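Measuring a crooked house

May 23, 2020

So the bookcase doesn't fit. I'm starting with that because my sister has already heard it on the phone and my mother has already heard it from my sister, and I'd like to get my own version out there before it turns into a family legend like the thing with the turkey.

I measured the alcove. I did! I measured it standing up, with a cup of coffee in one hand, and I wrote the number on the back of an envelope, and then I sat down and ordered a bookcase in that width from Prudeo with the little "cut to size" option, because I'm an adult and I have a house now and that's the kind of thing adults with houses do. It came all the way up the hill to Cuvville on a truck that could barely make the turn by the church. The driver left it at the gate, I dragged it in piece by piece, I put it together on the living room floor over an evening and most of the next morning, and then I stood it up and pushed it toward the alcove and it went in beautifully for the first third and then stopped. Just stopped, like a horse that's seen something.

The alcove is narrower at the back than it is at the front. Of course it is. The date over the front door says 1781 and I don't think a single person who has worked on this place between then and now owned anything with a right angle in it.

I've been living here since March and I'm only now getting used to the idea that a room doesn't have a width. It has lots of them. It has one at the floor and another one at the height of your hip and another up by the beams where the spiders are, and they all disagree with each other, and whichever one you wrote on your envelope will be wrong for the thing you want to put there. The kitchen is the best example. If you put an orange down by the door it'll roll to the sink, pause, think about it, and then head for the pantry. (I've done this more times than I'd like to say. It was a slow spring.)

What I did wrong with the bookcase

Okay, so the envelope. I went back and found it in the recycling and the number was right, that's the annoying part. It was exactly right for the front edge, at chest height. I took one measurement of a hole that needed at least six.

I called Balthasar Wieser that afternoon to complain. He used to fit kitchens and now mostly grows leeks, and he's the one who told me to buy this place when everybody else was making a face. He let me go on for quite a while and then asked what I'd measured for the diagonals. There was a long silence on my end. Diagonals! I hadn't thought about diagonals since high school. He explained it to me the way you'd explain shoes to a toddler: corner to corner one way, corner to corner the other way, and if the two numbers don't match, your rectangle isn't one.

I went around and did the whole ground floor after that. The living room is off, the hall is off, and the back bedroom is so far off that I did it again, got the same answer, and went to make myself a sandwich. The bathroom is nearly perfect, which makes me suspicious. Somebody must have built a new wall in there at some point and plastered it to look old.

He also told me to stop writing on envelopes. I've got a proper notebook now, a fat one with a hard cover, and every room gets its own two pages. I draw the room badly from above, and then I draw each wall badly from the front, and I write the numbers right on the lines where they belong. It looks like something a kid would do for a treasure map and I love it more than I can explain. The staircase has a page too: 19 steps, and all of them a little different in height, so your feet never learn it and you come down in the dark like you're wading.

Tape measures, since people asked

Two of you wrote to me after the last post wanting to know what I use, so here goes, with the warning that I know very little.

I tried one of those laser gadgets. Abdelilah Benmoussa across the lane lent me his, a Lurkum, and it's a lovely toy and very quick when you're measuring from one bare wall to another bare wall. It's no good to me. My walls are lumpy, and the red dot lands on a lump, or in the dip next to the lump, and you get two answers a thumb's width apart and no idea which one your curtain rail will care about. With a tape you can see what the end is touching. You can push it, and swear at it, and feel around behind the radiator with it.

So it's a plain steel tape for me, and I have opinions on those now. I want the kind that stays out stiff when you hold it up toward the ceiling, because I'm usually alone and I don't have an assistant to stand on the other end. I want a lock that locks. I like them yellow, since I put things down and forget them, and a yellow thing is easier to find than a black one when you've got dust sheets and drill bits and old gloves all over the place. And I want the little metal hook at the end to wiggle! I thought mine was broken for weeks. I'd even tried to bend it tight with pliers. Abdelilah saw me doing it over the wall and more or less shouted. It's supposed to move by exactly its own thickness, so that you get the same number whether you're hooking it over an edge or pushing it up against something. I've told everyone I know about this. Reactions have been mixed.

One more thing, and then I'll stop. Use the same tape for the whole job. I had a freebie from the hardware store in the kitchen drawer and the good one upstairs, and I measured the window with one and the blind with the other, and let's just say I now own a blind that does a nice job of covering most of a window.

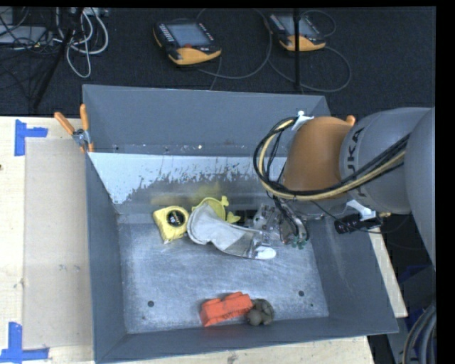 Curtains, or how I got my confidence back

After the bookcase and the blind I needed a win, and the bedroom curtains were right there waiting. I'd been sleeping with a bedspread tacked over the window like a college student.

The drop from the rail to the floor is 255 centimeters on the left side. (Yes, I've gone metric. Everything you buy here is metric and converting was making me cry.) On the right side it's a bit more, because the floor slopes off toward the street. Now, the old me would have picked one number, hemmed both curtains the same, and then spent years looking at a gap. The new me, the one with the notebook, sat on the bed and thought about it.

There are two schools on this. You can hem each curtain to its own side of the floor, so they both just kiss the boards, and then they look right at the bottom but they're different lengths and you have to remember which is which after washing. Or you make them the same and let them both puddle a little on the floor, and the puddle hides everything. I went for the puddle. I'm told it was fashionable at one time and I'm hoping it comes around again.

I sewed them on my grandmother's Widmer, a machine that weighs as much as a calf and only goes forward. You can't back up at the end of a seam, so you have to lift the foot, turn all that linen around and sew back over yourself, with the whole pile sliding off the table into your lap. It took me forever. But they're up, they close in the middle, and in the morning the light comes through them sort of the color of oatmeal. I lay there looking at them for ages the first day.

The cardboard trick

If you take one thing from all this, make it cardboard. For anything that has to go into a weird corner, forget the numbers and make the shape. I save every box that comes into the house now (the bookcase boxes were huge, so at least I got something out of that). You cut a piece a bit too small, hold it in place, and then tape strips onto it until they touch the wall all the way along. Take it down, lay it on your shelf board, draw around it. Done!

I did the pantry shelves that way last week. The wall behind them has a belly in it like a sleeping dog, and my shelves follow the belly, and there isn't enough of a gap to lose a peppercorn in. The jars went in the same night. Jam on top, beans and lentils in the middle, and the pickled things at the bottom, where I'm hoping I'll forget about them for long enough that they get good.

Do label your cardboard, though. Write "this side up" and "this side out" and what it's for. I have one beautifully fitted template with nothing on it at all, and I've carried it into every room in the house, and it doesn't match a thing.

What's next

The bookcase is still in the living room, a third of the way into the alcove, with books on it. It makes a kind of a step in the room and I keep catching my elbow on it. Balthasar says he could scribe the sides and take 23 millimeters off the back corner with a plane and it would slide right in, and he'll come up once he's got his leeks planted. I'd like to try it myself first. I've asked him if I can borrow the plane. He said he'd think about it.

After that it's the stair rail, and after that the front door, which sticks when it rains and lets in the wind when it doesn't. If any of you have hung a door in a frame that leans, please write and tell me how you did it, and go slow on the parts with angles. I've left two blank pages in the notebook for it.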